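How many demonstrations per cloth before varying the start state?

5 min read

Last updated 3 March 2019

Posted by riltow_bench

I am collecting teleoperated demonstrations for a cloth task on a two-arm cell. The task is: take one textile out of a mixed pile, lift it clear, lay it on the open part of the table. Folding comes later and is not part of this dataset.

So far I have 309 episodes. All were recorded by the same operator with the same pile order, reset by hand between episodes. Training is plain behavior cloning from the wrist cameras plus one fixed view, with joint positions as the action. Validation loss looks fine. On the real cell the policy reaches for the pile, closes a few centimeters above the cloth, and then carries on through the lift and place motion with nothing in the fingers. If I put the pile back in exactly the position used during recording, it gets a grasp on most attempts. Move the pile by the width of a hand and it stops working.

I have read the Trilgate collection notes, which say to finish a full block on one configuration before changing anything. I followed that and I suspect it is the cause. Before I throw out episodes I would like to know:

How many episodes per start state are worth having if the total budget is fixed? Should failed grasps be kept or cut? Does it matter that only one arm does the lifting in most of my episodes?

Operator time is the limit. We get one session per day and cannot extend it before April.

Posted by Lilla Barta

Your policy has learned a trajectory. With one pile position, the joint history predicts the next action almost perfectly, so there is very little pressure on the network to use the images. Low validation loss is expected in that case, because the validation episodes come from the same narrow set. Hold out a pile position instead of holding out random episodes and the number will look much worse, and it will also be more useful to you.

On the first point, I would not record more than 4 episodes from any one start state. Deformable objects never reset to the same shape anyway, so it is easy to believe you are getting variety when you are only getting different wrinkles in the same location. Location, layer order and which cloth is on top matter more. What we do is write the reset list before the session: a position on the table, a rotation, and a top cloth for each entry. The operator does not choose. Operators left to choose will drift toward layouts that are easy to grasp, and after an hour every pile has a nice ridge facing the gripper.

Run the list in shuffled order. If you do all the left positions in the morning and all the right positions in the afternoon, lighting becomes correlated with position and you have a new problem.

On failed grasps, keep them if the operator notices and recovers inside the same episode. Those are the most valuable segments you have, since they are the only place where the data shows what to do with an empty gripper. Cut them if the operator gave up. An episode which goes through the place motion without cloth must not be in the set under any label. Search your 309 for those first. Even a handful could be teaching exactly the behavior you describe. The check is cheap: plot the gripper opening after close and look for values at the fully closed limit. Thin cloth can sit very near that limit, so confirm by eye before deleting.

Third point: yes, it matters, but less than the other two. If one arm lifts in nearly every episode, the other arm's action is nearly constant and the policy will hold it still. That is acceptable if you only need one arm. If you want both, balance the sessions by arm and include episodes where the waiting arm is in different poses, including poses where it stands over part of the pile.
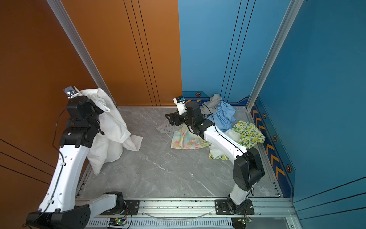

Mixed prints and plain cloths in the same pile are worth the trouble. With plain white only, depth edges and shadows are the only cues, and the network tends to key on the outline of the whole pile. With prints next to plain fabric it has to find where one cloth ends and the next begins. Keep at least one plain light cloth in, though, because they are hard in a different way: overexposure removes the folds. Lock exposure and white balance on all cameras before the first episode and record the values with the dataset.

For a fixed budget I would do this. Take 8 of the best existing episodes as your canonical position and archive the rest. Record 80 new ones from the shuffled list, train, and test on pile positions which were not on the list. Add data only in the regions where it fails. If it still closes above the cloth after that, drop joint positions from the observation for one training run and compare. That tells you whether it is the data or the input.

Posted by bakos_user2

Just record more. We had the same thing on our cell and it went away once the dataset was big enough. Random crop on the images helped too, I think. Don't remember the settings.

Also check your camera mount is tight. Ours had slipped and the grasp was off by a constant amount.

Posted by Trilgate User

Agree with most of what Lilla Barta wrote, with two additions.

The line in the collection notes about finishing a block was written for rigid parts in a fixture. It is there so that a fixture change can be logged once per block. It was never meant for cloth and should say so.

Before recording anything new, check timestamp alignment between the wrist cameras and the joint log. Closing a few centimeters early can come from image latency alone. If frames arrive late at run time but were aligned offline for training, the policy acts on an old picture and the error grows with approach speed. Test it by replaying the policy at half speed. If the early close shrinks, fix latency first. If it stays the same, go on with the reset list.

Store the reset entry as metadata on each episode. Without it you cannot hold out by position later, and working it out again from video is slow.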